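Surface notes for the kitchen in the Vavum flat, kept by Theda Hagedorn. This folder holds the notes and pictures on the worktop, the fronts and the tall side panel. Plumbing and lighting are in their own folders.

# vavum-kitchen-surfaces

## What is in here

- `notes/` – one text file per cleaning session, 25 in all
- `pictures/` – stills, sorted by session
- `marks.csv` – specks, scratches and dull patches, with the date first noticed
- `products.md` – what has been used on which surface

The kitchen was fitted by Dimitriou in October. The worktop is white with a high gloss, and the fronts are reflective too, so fingerprints and dried water show up easily. Most of the entries in `marks.csv` turned out to be crumbs or splashes and were closed after a wipe. We keep the closed rows.

## Which surface is which

| Name in the notes | Meaning |
|---|---|
| `top` | the white worktop |
| `front-left` | grey-white cabinet front under the worktop |
| `side` | tall white panel at the right end of the worktop |
| `tall-right` | dark glossy unit to the right of the side panel, upper face |
| `drawer-low` | reflective grey drawer front below `tall-right` |

The handles to the right of the side panel are recessed. Dust gathers in the long black recess, and it needs a soft brush before the cloth. Write `recess` in the notes if it was done.

## Pictures

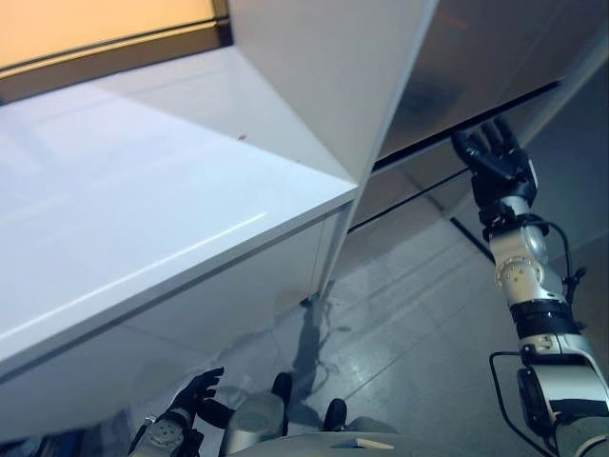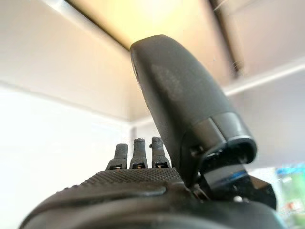

*First picture: `top`, `front-left`, `side` and the dark unit on the right.*

When reading marks from a picture, look for the hard edge between the pale part of the worktop and the greyer part. It is a shadow and does not go in the table. The long white streak parallel to the front edge is reflected light. The reddish-brown speck near the shadow line is entered as `top-5`, status open.

## Cleaning routine

1. Clear the worktop and brush off crumbs with a dry cloth.
2. Wipe with warm water and a drop of Brillora. Use a second cloth for the fronts.
3. Dry straight away, along the length of the worktop.
4. Use Darkadix on `tall-right` only. It leaves a film on white.
5. Wipe the floor by the small black foot at the end of the cabinet.

Do not use scouring pads or powder anywhere. If a pad is all you have, the finest grade we own is 2,000, and that is for the sink.

## Known gaps

- The first five sessions have notes but no pictures.
- Colours are not reliable. The orange-yellow panel behind the worktop gives a warm cast, and the dark unit picks up a faint orange reflection near the top.
- Amounts of Brillora were not measured before Hortensia Huenchumán took over the routine. After that they are given in millilitres per bucket.
- `marks.csv` has almost 200 rows and a few duplicates.

## Changes

2026-08-07: renamed `right` to `tall-right`, added `drawer-low`, moved the sink notes to the plumbing folder.

Corrections go to Theda. Please give the surface name and the row.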